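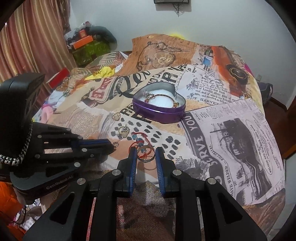

Re: [estate-jewelry] Skavgate online valuations, anyone tried them?

I'd keep my money, Kaisu. A valuer who never handles the piece is guessing, and the guess usually lands wherever it keeps the customer happy. Take a plain thin metal ring like the one lying on the newspaper-print bedspread: with no view inside the band, I couldn't tell you if it was platinum or something out of a gumball machine, and I don't believe Skavgate could either.

On June 8, sorry, I mean in digest 8, Kaisu Sjöberg wrote:

> Has anyone here used the Skavgate service? You upload
> your photos and they send back a certificate with an
> insurance value, 25 dollars per item. My aunt left a
> good many rings and no paperwork at all. The shop in
> town wants 200 just to look. Wenda on the other list
> swears by Skavgate and says her insurer took the
> certificate without a question. Also, does the name
> Liepiņa mean anything to anyone? It was on a receipt.
>
> Kaisu

Taking a certificate is the easy part for an insurer. They collect a premium on whatever number is printed there. The questions come when you file a claim, and then you may find they only owe you a replacement at their own supplier's price. I'd like to hear from Wenda after she has claimed, if she ever does. Until then all she knows is that they cashed her check.

I sent three pieces to a similar outfit called Fusik a few years back. One was a garnet brooch I had bought at a yard sale, and it came back at 500 dollars. My own jeweler put it under a loupe and told me the garnet was paste – the setting was decent, he said, and he'd give me lunch money for it. Fusik didn't answer my email.

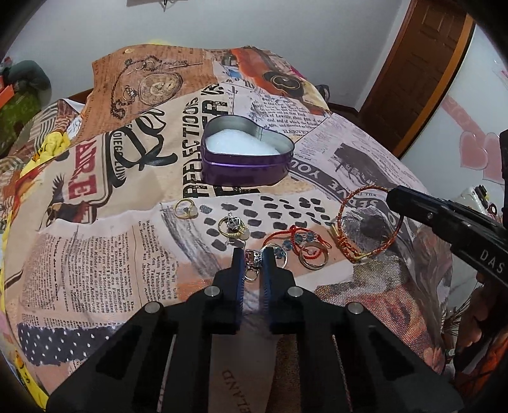

Stones are where these services really fall down. Color depends on the lamp, size is anyone's guess without a scale, and a big setting tells you very little about worth. The silver ring with the large squarish stone might impress somebody filling in a form, and the gold-colored one with the textured band and pale round stone might get skipped over. I wouldn't bet on either. Gold-colored is a color, and plenty of brass qualifies.

What I would do is look for stamps first. A cheap 10x loupe will do, and a bright window. Write down every mark you find inside the bands, even the worn ones, and leave the polish in the cupboard until you have. Then ask the shop what the 200 covers. If it's per visit, bring the lot. If it's per ring, try another shop, and walk out of any place that offers to buy before it has finished looking.

Liepiņa means nothing to me as a maker. It's a common enough Latvian surname, so it could as easily be the customer or whoever wrote out the receipt. Is there a town on it?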